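Warnari Shed Group – October meeting, robot arm build

Notes by me again, as I lost the draw. We got going at seven, once the kettle had boiled and Kaj Vestergaard had found his glasses.

Last month's notes were read and passed. One fix: the spare servos went to Petititz for testing and never came back to the shed, so please stop looking for them in the blue tub!

Money. We've spent almost 1400 dollars so far, and 800 of that was the arm joints. Kaj wants another 400 for a second gripper. There was a fair bit of back and forth (I was against, then I was for, then I had a biscuit). Agreed to hold off until the first one is behaving itself.

Wiring. Stojanovska has redone the loom at the shoulder and it's much tidier – the elbow can swing now without tugging on anything. She'd like whoever borrowed the good crimpers to put them back on their hook. No names, but we all looked at the same person.

Software. Darner has slowed the closing speed right down and added a pause before the grip. I asked if we could have a big red stop button as well, and everyone said yes so fast that I've been given the job of making it.
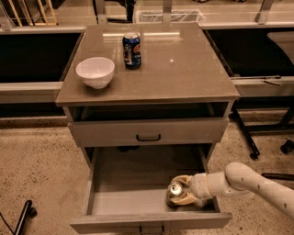 Drawer work took up most of the night, and it's my favourite bit of the whole build. We're sticking with the grey cabinet for now, handles and all. I like having the arm come in from the side, with the fingers around the can down in the open bottom drawer, and Darner wants to try the same move on the top drawer next. Kaj reckons the white bowl should have a turn after that, and I said only if he's the one holding the dustpan.

Jobs: me, stop button. Stojanovska, label the loom. Darner, save the old settings before changing them, please. Kaj, ask Petititz about those servos.

Finished up a bit after nine. Same time next month, and it's Darner's turn to bring milk.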